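The Ovley Hand Teaching Kit, by Trolbridge

If you have ever tried to explain to somebody over the phone how to tie a shoelace, you already know the problem the Ovley was built to solve. Some things are much easier to show than to tell. With the Ovley you put on a pair of light gloves, you move your own hands the way you'd like the robot to move its hands, and the robot's hands follow along while the software keeps a record of the whole thing. Do the job a few times, save the good ones, throw out the ones where you sneezed, and you have a tidy set of demonstrations ready for training.

We started work on it in February, after one too many long afternoons spent moving a two-armed robot with a game controller (it can be done, but your thumbs will not thank you). Marijke Koster, who looks after our customer workshops, was the first person to sit down with the gloves and stay there until lunch. A good deal of what she asked for that week is in the kit you can order now, including the softer cuffs and the pedal that lets you pause with your foot while both hands are busy.

What comes in the box

One pair of gloves, left and right, in small, medium or large
Two wrist trackers with 4 straps
Foot pedal for start, pause and discard
Base station with power supply and a good long cable
License for Nostildale, our practice and recording software, for one computer

A full charge gives you almost 20 hours of glove time. The kit weighs little enough to carry between rooms under one arm, and the base station keeps up to 800 demonstrations before you need to move them to your own computer.

Practicing in Nostildale

We do like people to spend their first day in simulation — it's kinder to the equipment, and it's kinder to your nerves, too. Nostildale comes with 47 small tabletop jobs, and they begin very gently, with one object and plenty of room to work in. You see the table from the robot's side, with its two forearms reaching out ahead of you, and after a little while most people stop thinking about the gloves at all.

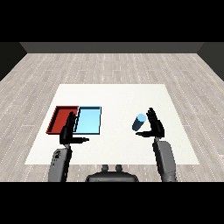

Tabletop task in simulation, with red and light blue trays and a small blue cylinder.

Small parts like the cylinder are well worth an extra hour of your time. Come in slowly, let the thumb get there before you close the fingers, and don't worry if your first several tries are clumsy. You can discard a try with one tap of the pedal and the table is set up again for you. If you want to change the colors, move the trays or put in shapes of your own, that is all in the task editor, and the manual walks you through it with a cup of coffee's worth of reading.

When you're ready for the real robot, the same gloves and the same pedal carry over. The Kramer mounting plate (sold separately) holds the base station on a standard workbench, and if you'd like help choosing a plate or a glove size, do write to us before you order. We're always glad to hear what people are hoping to teach!

Contact us | Shipping and returns | © Trolbridge | Page updated 4 Dec 2018 | Back to top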